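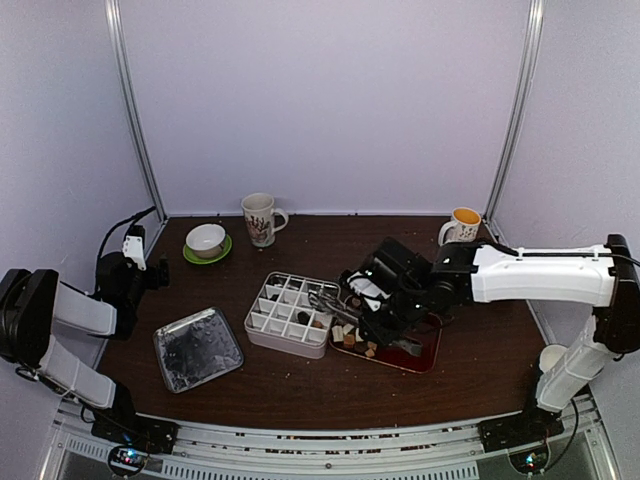
Sorting chocolates into a divided box was meant to be the easy task this month. The pick is short, the place is short, and the cells give a clear target. It has taken longer than cable routing did, and most of the trouble is in the demonstrations.

We drive both arms remotely. The operator moves a pair of small leader arms, the followers copy the joint angles, and everything is logged along with the camera streams. For the chocolate set only the right arm does any work. The left stays folded, and I now start each session by checking it is in the same folded pose as last time. In the first batch it wasn't, and the policy learned to care about it. That cost us most of the September data.

The rules for operators at Brumham fit on a card:

One piece per grasp. If two come up, put both back and carry on recording.
Come down vertically over the piece and close once.
No hovering. If you have to think, think with the arm at the home pose.
Place in the nearest free cell and don't nudge the piece afterwards.

The third rule gets broken most. People pause over the tray while choosing, and a model trained on those pauses will pause as well, sometimes for good. Fludow, our trimming script, cuts dead time at the start and end of an episode but leaves the middle alone. I tried having it cut the middle too and the joint trajectories came out with steps in them, so that change has been reverted.

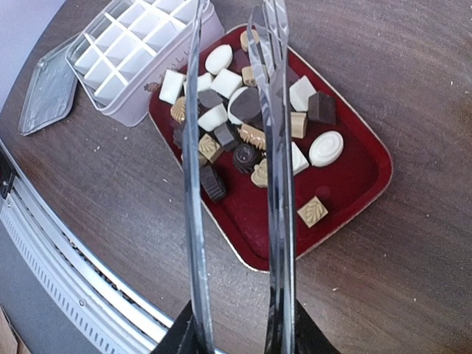 Shape matters more than colour. A cube with two parallel faces is picked at nearly any approach angle. Rounded pieces squirm out if the fingers close off centre, and the embossed squares are fine until they lie flat against the tray, when the tips have to go low enough to touch the surface. I would like a torque limit on that last bit of travel. At present we rely on the operator feeling nothing and guessing well.

We have 2584 episodes kept so far, from 9 operators. The Fliston set was recorded on the older leader arms, which have more play in the wrist, and I have left it out of training until I can compare the two properly. Mixing them gave worse placing than either alone - the errors were mostly in yaw, as you would expect.

Next job is recovery data: start with a piece already dropped between tray and box, and record only the fix. Ccori can tag those episodes separately, so they can be weighted without touching the rest. I have 3 starting layouts drawn up and need to wipe the crumbs off the table before recording any of them.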